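Community Help > Clubs and school projects > Robotics

Gripper keeps letting a round metal bar twist - how do we stop it?

Posted by Tamunoemi Ibrahim
Views: 2319

Hello everyone, and thank you in advance for reading all of this, as I do tend to go on a bit.

I help out with the after-school robotics club at Clenholm, and this term our older group has entered the Stulter household challenge. The idea is that the arm has to pick up ordinary things from a kitchen or bathroom, move them somewhere sensible and put them down again without a human hand going near them. The students have chosen their own objects, and they were very keen to have something awkward in the set, so we have a long dark metal bar with a wall bracket on it, the sort of thing you might hang a towel or a curtain from. I did say a sponge would be easier. They did not want a sponge!

The arm is an older one with a Bomov gripper on the end, with pointed dark fingers. The students drive it by hand with a controller and record each go, and the plan is to train a simple model on the recordings in August. So far we have 19 recordings of the bar and I would only call 4 of them good.

The trouble is that when the fingers close near the end of the bar and the arm lifts, the bracket side swings down and the whole thing turns in the grip. Sometimes it slides out completely and lands with a clang that brings the art teacher in from next door.

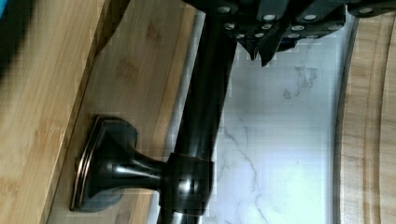 Wrist camera view: fingertips at the upper end of the bar, bracket further down.

The bar is smooth and shiny all the way along, which I'm sure isn't helping. We have tried closing the gripper harder, but then the motor gets warm and complains. We have also tried going slower, and that helped a little, though the students found it terribly dull. One of them wants to wrap the bar in tape, but the rules say the objects have to be left as they are, and I think that's fair.

What would you change first? The gripper, the place we hold it, or the way they are driving? They are a lovely bunch and they don't mind redoing the recordings, but I'd like to send them off in the right direction before they do another afternoon of it.

One more thing that may matter. The camera on the wrist is the only one we have, so when they come in close they can't see very much of the object, and they are partly going by feel.

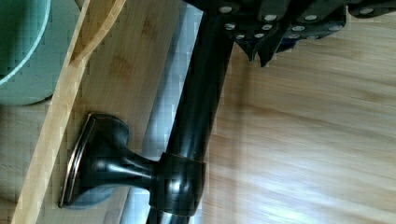

Wooden surface, bamboo board, and the bar and bracket again.

3 replies

Posted by benchmouse

Hold it in the middle.

Posted by Marrow Lane Makers

What a nice project, and please tell your students that picking the awkward object was the right choice, they'll learn far more from it!

I'd start with where you hold it, and I'd say "nearer the bracket" where the reply above says "in the middle". The bracket and its plate will be the heavy part, so the balance point won't be halfway along. It's easy to find: lay the bar across a pencil and shuffle it along until it stops tipping. Let them take a note of how far that is from the collar, and then practise closing the fingers there. If the weight is even on both sides there is much less to swing.

That still leaves the turning. With a round bar in two hard fingers you only have a very thin line of contact, and the bracket sticks out to one side, so it will want to roll round until it hangs underneath. You could let it! If they pick it up with the plate already pointing down there is nothing left for it to do. Otherwise, check whether the rules let you alter the gripper, even if you can't alter the object. We glued small pads cut from an old bicycle inner tube inside the fingers of ours and it made a world of difference. Avcı sell ready-made finger pads as well, but try the inner tube first as it costs nothing.

About the camera, could you beg or borrow a cheap webcam on a stand, off to one side? Even if the model never uses it, the person driving would be able to see how the plate is sitting.

And I wouldn't throw away the recordings that went wrong. Put them in a separate folder. We have gone back to ours more than once to see what the driver did just before the drop.

Posted by Tamunoemi Ibrahim

Thank you both, this is ever so helpful. I've looked at the rules again and pads on the fingers are allowed, so somebody's old inner tube is coming in with them tomorrow. We'll do the pencil test first and then 5 slow lifts with the pads on before recording anything new. I'll come back and let you know how we get on, and whether the art teacher is speaking to us.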